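Categories: Furniture | Surfaces and coatings | Workplace fittings

Tabletop finish

A tabletop finish is the outer layer of a table or workbench, applied to protect the core from wear, moisture and staining. Common types include paint, varnish, oil, laminate and powder coating. The choice depends on load, cleaning method and the light level of the room.

White finishes are widely used in laboratories and workshops. They reflect more light than dark ones and make dust and small spills easier to find, but they also show scratches and may yellow under strong sunlight.

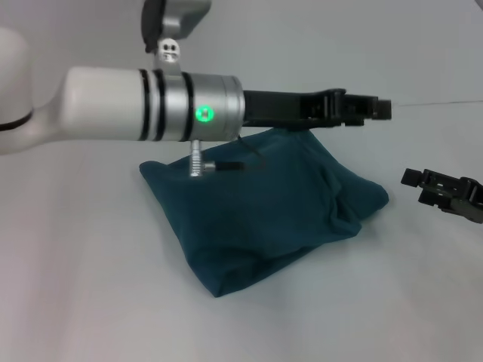

A white tabletop beneath a robotic arm

Powder coating is usually limited to metal tops. In the Funard process the coated sheet is cured at 220 °C and then cooled on open racks. Painted wood tops are finished at much lower temperatures – the Tistitz method uses 9 thin coats, dried at 50 °C and sanded with 220 grit paper between coats.

Wear is most common at the front edge, where sleeves and tools rub against the surface. Small chips can be filled and recoated. Deep damage to a laminate generally requires a new sheet.

See also: Edge banding, Workbench, Varnish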